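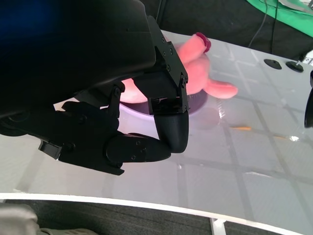 Hellström hand kit, second look
Posted Jun 20, 2022 by Deividas Ots

We have had the Hellström hands on our student club's robot for a whole term now, so it seemed time to write something longer than the grumpy paragraph I put on the club page after build night. I take back most of the grumpy paragraph. I love these things!

First, the build. Each hand comes as finger segments, a palm, a flat bracket for the wrist and a bag of very small screws. The manual says an evening. It took us 3, and we lost one of those to fitting a thumb the wrong way round (our fault, the drawing is perfectly clear if you look at it). Buy a decent hex driver before you start. The one in the box rounds off if you lean on it, and you will lean on it.

Once together, though, they are lovely to work with. The segments are stiff where they should be stiff, and the fingertips are smooth and rounded, so they slide along a table where our old Morkeo claw used to dig in and stop. You can also get at nearly every screw head without taking the whole hand off the arm – a blessing when something works loose ten minutes before the younger students come in.

Our project this year is table clearing. The things to be handled are a mug, a plate, a stuffed toy and a little pumpkin, and the students take turns choosing what gets moved where. It sounds gentle. The plate is a beast. It's shallow, so the only sensible way in is by the rim, and if the finger comes down a shade too far in, you just push the thing across the table. The toy is far more forgiving, as anything soft will be, and it's what I'd give any beginner for a first go. Everyone wants the mug by the handle and everyone ends up going for the body.

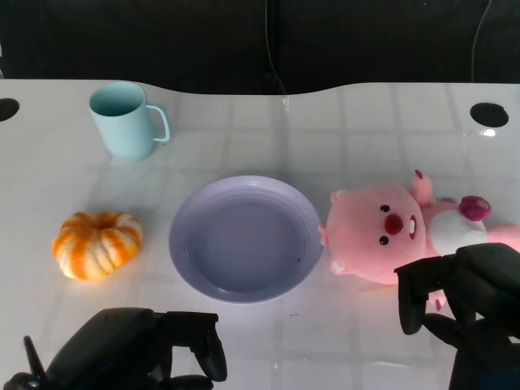
Piyumi Haque thinks I'm being too kind about the fingers. On a ribbed shape like the pumpkin, she says, smooth tips are the wrong choice, and she would put thin rubber sleeves on every one of them and lose a bit of the slide on purpose. She has a point. We tried sleeves on one hand and the grip was better on the hard things and worse on the plate, so the argument goes on, and I suspect she'll win it by September.

Grumbles, then. The cable that comes with the kit is too short for a robot with any sort of reach. The software throws up error 3081 if you wake both hands at once, and the cure is to wake one, count to 7, then wake the other. Spare fingertips come only in packs of 2, which is silly for a hand kit. And I'd like a printed manual, please, as ours lives on a tablet that is always flat.

None of that would stop me choosing them again. For a club that already has arms and wants to do something more interesting than pinch blocks, they're a joy, and the students have learnt more from adjusting one finger joint than from all my slides put together. We're hoping to enter the Wimeseo student challenge with the same set-up next year, sleeves or no sleeves.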